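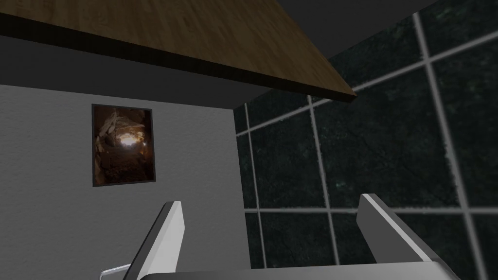 Hashini replied at 7.40 in the evening:
I can't agree with you about the recasting, Braulio, much as I enjoy your posts. I've watched The Night Ferry since the very first series and I'd rather they gave the part of Dr Selar to somebody new than wrote her out between series with a line about a job in Norway. She's the heart of the ward! Half the stories hang off her, and the brother is still missing, and we haven't even had the hearing yet.

Braulio F wrote:
Oh, I knew I'd get told off for this and I don't mind a bit. My trouble is that I can't watch a new face in an old part without thinking about it all the way through. They did it in Hollis Lane with the father, and I gave it 2 episodes and then found I was doing the ironing instead. Lovely actor, nothing wrong with him, he just wasn't Dad. If she wants to leave, let her leave, and give us a proper goodbye on the quay with everyone in their coats.

Hafiz T wrote:
Evening all. Has it been confirmed that she's going? I've only seen the piece on the Nullell fan page and they had the wrong title for the new series, so I'm taking it with a pinch of salt. They also said it would be 30 episodes, and it has never been more than 20.

Hashini replied:
You're quite right Hafiz, it's all still gossip. My cousin saw them filming down by the harbour in May and says there was a woman in the Selar coat, but she was a long way off and it could have been a stand-in or anybody really. I've told her to take her glasses next time.

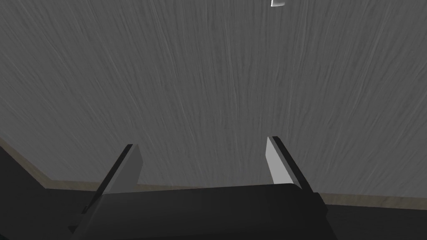
Page 2: New cast rumours (please mark spoilers!)

Jolán P wrote:
Hello, I'm fairly new here so forgive me if this has been gone over already. I started on the first series over the winter when I was laid up with my knee, and I've just caught up, so for me the whole thing has gone by in a few weeks and I'm still living in it a bit. I must say I don't understand the love for Dr Selar. I find her hard on the junior nurses, and that business with the porter's reference was unkind and she never said sorry for it. I'd be quite happy to see Nurse Zernico moved up and given more to do. The scene with her and the old fisherman had me in floods.

Braulio F wrote:
Welcome Jolán, and how nice to have somebody coming to it fresh! I do agree about Zernico. I'd watch an hour of her doing the tea round. But I'd say the porter's reference was the making of Selar, myself, because you could see she knew she'd got it wrong and was too proud to go back down those stairs. I suppose it depends whether you like your doctors nice.

Hashini replied:
Too proud is exactly it. And she did say sorry, in her way, she swapped shifts so he could get to the christening. Blink and you'd miss it. Do go back and have a look when the knee allows.

Jolán P wrote:
I did miss that! I will look tonight. I still think she could have used the actual word, though.

Ronaldo Prado wrote:
Moderator hat on for a minute, sorry. This thread is up to 335 replies now and people are having a job finding anything, so I'm going to start a separate one for the new series and keep this one for the old episodes. Spoilers for the hearing storyline go in the new thread please, with a warning in the title. Hafiz, could you put your list of air dates in there too?

Hafiz T wrote:
Will do, though it'll be after supper. I'm still missing the repeats from the second series, if anyone kept a note of them. My old listings went in the recycling when we moved.

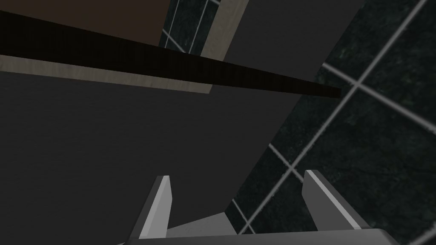 Page 3: Old episodes and repeats

Hashini replied:
Hafiz, I've got some of those written in the back of my diary and I'll dig them out. The Christmas one went out late because of the football, I do remember that, and my mother fell asleep before the baby came.

Braulio F wrote:
Was that the one with the generator? I always thought that was third series.

Hashini replied:
Second. The generator was when Matron still had her long hair.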